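How to wash and sort second-hand building blocks

Written by Lucimara Cordeiro, 2023-01-07

Last July I bought a big bag of used building blocks at a car boot sale near Postcombe. They were the large kind, for small children. The price was good and the smell was terrible. Since then I have washed many bags like this one, for my own two boys and for the nursery where I help, and I want to write down the method which I use now. It is simple, but some steps I have learned by doing them wrong first.

What you need

A washing-up bowl or a clean bath
Washing-up liquid without strong perfume
An old toothbrush, soft
A net bag for laundry, with zip
Two big towels
White vinegar
A colander
Some boxes with lids

I use a Bostent washing-up liquid from the shop on our street, but any mild one is fine. Please do not use bleach. It can change the colour, and on printed blocks it is a risk for the print.

Step 1. Empty everything on a sheet

Put an old bed sheet on the floor and empty the bag slowly on it. You will find things that are not blocks: coins, hair bands, dry pasta, pieces of other games. Take out all of these before any water comes near. In my first bag there was also a small battery, so look carefully and keep the children in another room until this step is finished.

Step 2. Take the blocks apart

Dirt and water stay between two blocks which are pressed together, so every block must be alone. If two of them are stuck, do not use a knife. Put them ten minutes in the freezer, then twist with the hands. When this does not help, warm soapy water usually does it. A very thin flat block on another thin flat block is the most difficult, and here you can put a bigger block on top and use it as a handle.

Step 3. Make three groups

The first group is plain blocks, with no print and no moving part. The second is printed blocks: eyes, numbers, flowers, windows and so on. In the third group put everything that has wheels, axles, magnets, fabric or electric parts.

Only the first group goes in the big wash. The second is washed by hand, one after another. The third is only wiped.

Step 4. Wash the plain blocks

Fill the bowl with warm water, as for a baby's bath. Hot water from the kettle can bend the plastic, and then the blocks do not hold together any more. Add a small spoon of washing-up liquid. Leave the blocks in for one hour and move them with the hand from time to time.

For the inside corners take the toothbrush. Rinse in the colander under the tap until there is no more foam.

If you have very many, you can put them in the laundry net and use the washing machine, cold programme, without spinning. My machine is an old Kaufmann and it does the work well, although it is noisy. Do not fill the net more than half. I weighed one net and found that the load which came out cleanest was eight nets of 400 grams each, not tied too tight. With bigger nets the blocks in the middle stayed dirty.

Step 5. Wash the printed blocks

Many people are too quick at this point. A print is only a thin layer of colour, and on an older block it can already be weak at the edges. Use your fingers or a very soft cloth and move in one direction. No toothbrush on the print, no vinegar on the print and no long soaking. One minute in the water is enough.

When you are not sure, test first on a corner of the print which is less important. If there is colour on the cloth, stop and only dry the block.

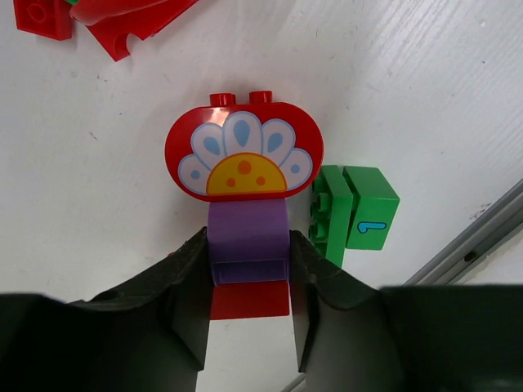
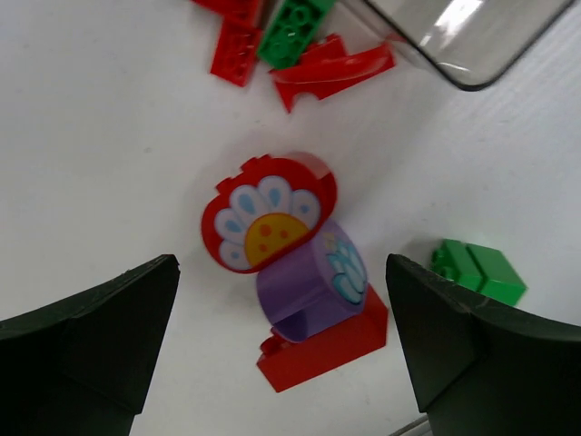
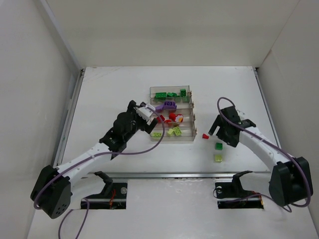
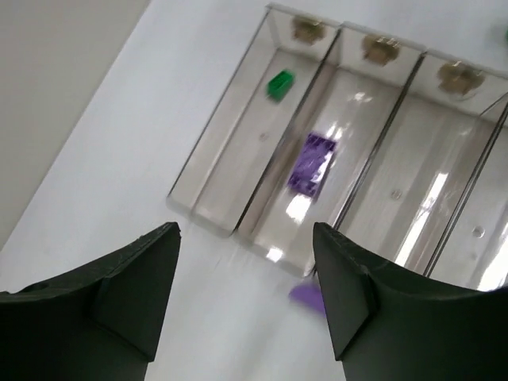 First and second pictures: red block with a printed flower.

Step 6. The sticky places

Old stickers leave glue. Put a little cooking oil on it, wait a quarter of an hour, rub with a cloth and wash again with soap. For white marks from hard water I use vinegar and water, half and half, on plain blocks only. Pen is harder. Sometimes it goes away with toothpaste, sometimes not, and I keep such blocks for the bottom of towers.

Step 7. Dry them completely

Shake each block and put it on the towel with the open side down. After some hours turn all of them. A fan in the room is a good help. The radiator is not a good place, and also not the hot sun behind a window.

Give them more time than you think. I closed one box after a single night and when I opened it again 14 days later it smelled like a cellar, so I had to begin from the start. Now I wait two full days in winter.

Step 8. Check for damage

Run a finger along the edges of every block. What has a crack or a sharp place goes out. Look also for tooth marks. Light ones are only ugly, but deep ones hold dirt, and for a baby I would not keep them. Axles must sit firmly, and if a magnet is loose, throw away the whole part.

Step 9. Sort and store

At first I sorted by colour, and it looks very nice on the shelf. The children did not like it. When they build, they look for a shape, and in a box with only red things every shape is difficult to see. Now I sort by size, and the printed blocks have their own flat box where they do not rub so much on the others.

We use the low Wosska boxes with the clear lid (number 3106 in the catalogue). They fit under the bed. On the short side I glue a drawing of what is inside, for children who do not read yet.

How often?

At home I wash the blocks two times in a year, and also after a stomach illness in the house. In the nursery we do it every month, and between the washes the plain ones are wiped with a damp cloth on Friday. For blocks which have been in the sandpit, rinse them outside in a bucket before you bring them to the sink. Sand is bad for the pipe.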